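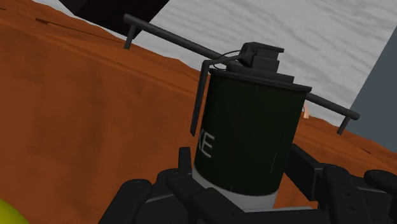 Steiner opens its furniture works to visitors once a year, in November, and this time I finally made it. The works is in Tutley, at the far end of the old rail yard, and the sign at the gate is small enough that I drove past it. Parking is on gravel beside the lumber sheds. Admission was 6 dollars, paid at a folding table, and that included coffee and a printed map of the route.

The tour starts outside with the lumber. Boards come in rough and are stacked with thin strips between them so air can move through. Sizwe Mthembu led our group of 11 and spent a good while here, longer than some people wanted. He had us lift two short pieces of cherry, one fresh from the mill and one that had been drying under cover for over a year. The difference in weight was easy to feel. He said most of the complaints the company gets about doors that stick go back to moisture, and that the kiln schedule was changed two winters ago to deal with it.

The kiln itself was running, so we saw only the outside and the gauges. From there a covered walkway goes to the machine hall. The saws were off for the open day except for one demonstration cut, and ear protection was handed out for that. I would have liked to see more of the machines working. The panel saw is the newest thing in the building. The mortiser next to it is from 1972 or before; the plate is worn and the answer depended on who you asked.

Joinery was the best part for me. Drawer boxes for the Flurkik line are still dovetailed, with a jig, and fitted one at a time. A man at the second bench slid a drawer in and out, took it over to the plane, made one pass, and tried it again. He did this four times while we watched and never looked up. Each Flurkik sideboard has 197 separate parts if you include screws and shelf pins, according to the board on the wall. 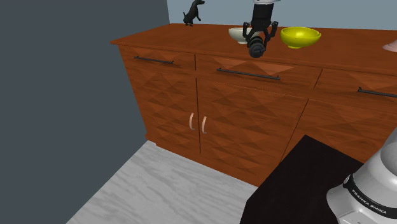
Sideboard in a reddish-orange finish, with bowls and a dog figurine on top.

Finishing is in a separate building because of the dust. Corina Grabner runs it and gave the clearest talk of the day. Stain goes on by rag, sits for a few minutes, and is wiped back. After that come the clear coats, with light sanding in between. She passed around sample blocks showing the same stain on maple, cherry, and birch, and they looked like three different colors. The birch had gone blotchy, which she said is normal without a conditioner under the stain. Red tones are popular again — she did not sound pleased about it — and the hard part is keeping them even across a long top. Gloss also shows every scratch, so she steers families with small kids toward satin.

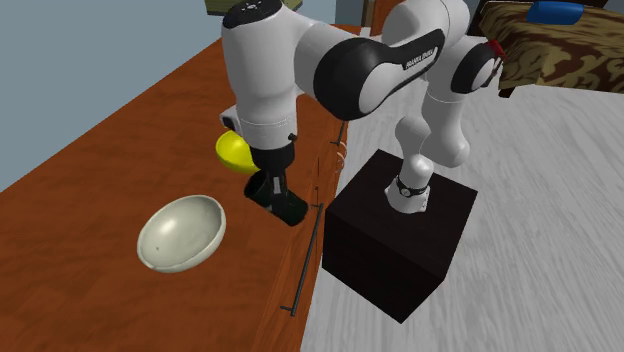

Choosing a color was the subject of the last talk, and a lot of it was common sense. Grabner's advice was to take a sample home and look at it in the morning and again at night with the lamps on. She also said to set it on the floor, as people match furniture to the walls and forget what it stands on. A light gray floor with a faint, wood-like streak, like the one under the counter here, lets a warmer wood stand out. On a red or orange floor the same piece can disappear, or clash. I have a red oak floor at home, so I wrote that down.

The shop at the end sells seconds and offcuts. Seconds from the Fleltoven line were marked down the most. A three-door cabinet with a scratch on one side was 972 dollars, and somebody had already put a sold tag on it. I bought a bag of cherry offcuts and a can of paste wax.

The full route took just over two hours. Wear closed shoes, as they turned one couple away from the machine hall for sandals. The lunch truck had run out of everything but soup by one o'clock, and the diner across from the rail yard was closed.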